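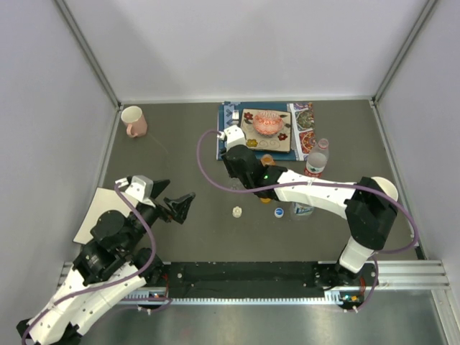 Section 2. Mat, mug and card: setting out a place

Read section 1 first if you haven't (unpacking, what goes back in the carton). This section covers the patterned placemat, the mug and the printed sheet. Plates and flatware are in section 3. Breakfast tray has its own pages at the back.

Revised 2022-01-30. Throw out older copies, the steps for the mug changed.

Before you start

Surface clear of crumbs and bare of cloth. The mat slides on a tablecloth.
Hands clean. Pale mugs show everything.
One damp cloth, one dry cloth. Not the same cloth twice.
Spare mats are in the Peñalver cupboard, second shelf, flat. Mugs on the shelf under that.

2.1 The mat

1. Take the mat out flat, both hands. Don't pull it from the middle of the stack, lift the ones on top off first.
2. Check both sides for sticky spots. Wipe if needed, then dry. Do not lay a damp mat, it leaves a mark that takes forever to get out of a dark surface.
3. Lay it toward the back of the surface to start with. You'll bring it forward at the end. Keeping it back gives you room for the mug and the sheet.
4. Square it to the back edge. Go by the edge of the mat and not by the pattern. The round motifs are not centered on every mat and if you line up by them you will be crooked.
5. Press the corners. If one lifts, turn the mat over and leave it under a tray for 90 minutes, then try again. Still lifting, take another mat.

Note: the dark blue mats with the mandala-type pattern are the Tristen ones. They have no top or bottom. People ask. Either way up is fine, but keep the same way up for every place on one table if you can see that two of them match.

Caution: no hot pans on the mat. Mugs are OK. Anything straight off the stove goes on a trivet.

2.2 The mug

1. Pick it up by the handle, other hand under the base. Never two mugs in one hand, see breakages in the log.
2. Look at the rim under a good light. Run a dry cloth round it. Any chip at all, even a tiny one, the mug goes in the box marked OUT. Not back on the shelf "for staff."
3. Look inside. Tea rings come off with baking soda and a wet cloth. Rinse well, dry well.
4. Park the mug to the far left while you finish the mat, well away from the front edge. Elbows.
5. Once the mat is in its final place, move the mug to the right of it, handle turned toward the person sitting down. For a left-handed guest put it on the left side and turn the handle to suit.
6. Right way up if it is going to be used within the hour. Upside down on a clean napkin if you're setting the night before.

Note: the old guide said to set the mug on the mat. Don't. Consuelo Cuesta changed this in March after the mats started showing rings, and it also leaves space for the side plate.

Pink mugs go with the blue mats. White mugs are for the plain mats. If you run short mix them by table and not by place, so one table is all pink and the next is all white.

2.3 The sheet

1. One printed sheet per place. Menu at lunch, blank side up for the workshop tables.
2. Keep the sheet on the left, off the mat, until everything else is down. It picks up water from a wet mug faster than you'd think and then its ruined.
3. Straighten it last. Bottom edge level with the bottom edge of the mat.
4. Folded corner or a stain, swap it. Spares are in the Gilitz folder by the door.

2.4 Small pieces

Lids, egg cups, little pots for jam. These go down after the mug and before the sheet is straightened.

1. Small pieces sit just in front of the mat, never under the lip of a plate where a sleeve catches them.
2. Bright colors are handy for spotting what got left behind. Do a quick look for them when clearing.
3. No loose lids on the surface once guests are seated. Take them back to the kitchen.

2.5 Final placing

1. Slide the mat forward from the back of the surface. Two hands, one each side, slow.
2. Stop a thumb's width from the front edge. Estíbaliz likes it a bit further in, for the round tables do it her way.
3. Mug, small pieces, sheet, in that order.
4. Stand where the guest will sit and look. Fix what's crooked.
5. Chair in.

For room 502 leave the chair out, the table is against the wall and there's no space to pull it back with a tray in your hands.

2.6 Clearing and washing

Mugs first. Empty them at the sink and not onto a tray of other things.
Crumbs off the mat into your hand or a dustpan. Don't shake it over the floor.
Wipe the mat with a damp cloth, no bleach, no scouring pad. Pattern side gets the soft cloth only.
Dry it flat. Do not hang from a clip, you get a dent in the edge that stays.
Stack mats pattern to pattern with a paper sheet inbetween.
Mugs: dishwasher top shelf, handles all the same way. Let them cool before stacking, and 2 high at most.

Problems

Mat slides: surface is wet or waxed. Dry it and try again. Don't tape the mat down.
Mat smells: it was put away damp. Wipe, dry flat overnight with the window open.
Mug wobbles: feel under the base for dried soap or a bit of label. If it's clean and still wobbles, box marked OUT.
Gray scratches inside mug: metal spoon marks. Baking soda again, light rub. Mostly comes off.
Short of mats: tell Crescencio Marín before the table is laid, not after. Order code on the Skoltetden form is 1,304, write it without the comma or the form rejects it.

Next: section 3, plates and flatware. Questions on this section to Pornthip Paisan.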